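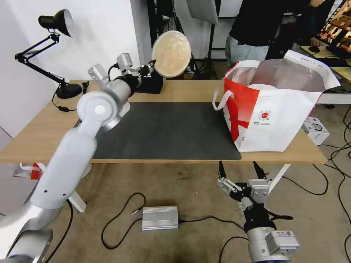

Slide 1: desk, with striped bag.

3 min read

Morning. My talk is called "Why Your Meeting Needs a Door." Pause for laugh. If none, move on quickly.

At Gresstead we booked 21 meetings a week. I went to all of them and remember the biscuits.

Click. Ask who has read the minutes of anything. Wait. Put own hand down.

Tell the Tuesday story, short version. Leave out Kvido.

Comments

Rogério Toledo: I was in that meeting. There were no biscuits.

Matúš Michalík: Long version, please.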